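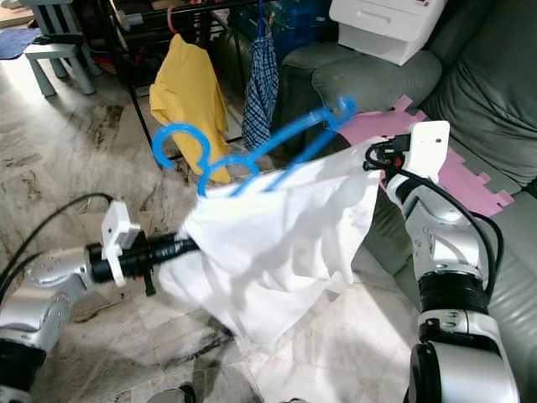

Do recreational runners pace a 5 km race better when they train with a group? Somewhat better over the first 2 km, and hardly at all after that.

4. Results

4.1 Sample and returns

Entry lists from the Lendwood and Skostlow club races gave 822 finishers. Training diaries went out to all of them by email after the August races. 168 came back complete enough to use. Partly filled diaries left out, also anyone who walked a full kilometre or more by their own report. Return rate was better at Lendwood, where the club secretary sent a second reminder. Skostlow had no second reminder. We treat the two clubs as one sample from here on except where noted.

Group runners = at least one organized club session a week in the month before the race. Everyone else is solo, including people who run with a spouse or a neighbour. Not a perfect split. Several diaries described a regular Sunday-style long run with friends that was never a club session, and these were left in solo for consistancy.

4.2 Early pace

Solo runners went out harder. First kilometre faster than their own race average in most diaries with split times, then a clear drop in the third. Group runners showed the same shape but flatter. The difference held at both clubs, a bit weaker at Skostlow where the start is uphill and nobody gets away quickly. Age made little difference. Years of running made more, and newer runners in the solo group had the steepest drop of all.

Weather on the two mornings was similar, cool with light wind. Courses are not the same: Lendwood is two laps of the park on crushed gravel, Skostlow is out and back on the river path. Splits were taken from runners' own watches, so the kilometre marks wander.
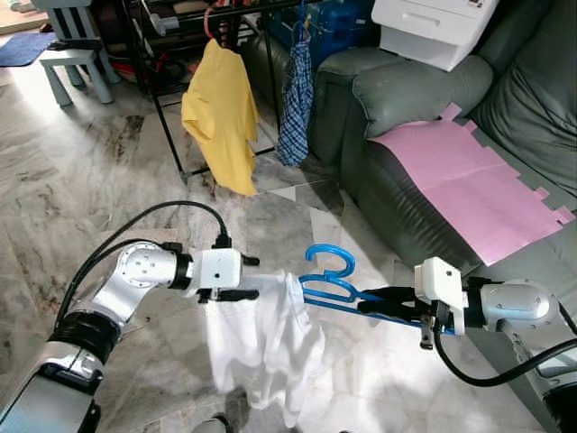

Figure 3. Handling of a white garment and a blue hanger with two robotic arms.

4.3 Late pace and the finish

No useful difference in the last kilometre. Both groups sped up over the final 500 m, and the amount depended mostly on whether another runner was close by. Diary comments back this up. People wrote about chasing a neighbour, a coworker, someone in a bright singlet. Very few mentioned a target time at that point in the race, even those who had one written down beforehand.

The Mesar effort scale was filled in at the finish line. Solo runners rated the middle of the race harder then group runners did, the end about the same. Scores on the Koller enjoyment items were high everywhere and we could not seperate the groups on them. Probably a ceiling problem, most people at a club race like club races.

4.4 Checks

Dropping the fastest runners changed nothing. Dropping first-timers made the early-pace gap smaller but did not remove it. Moving the friends-only long runners from solo to group made the gap slightly larger, so the definition in 4.1 is if anything the cautious one. Cause is another matter, as careful pacers may simply be the sort who join clubs. Section 5 takes this up, along with the low return at Skostlow.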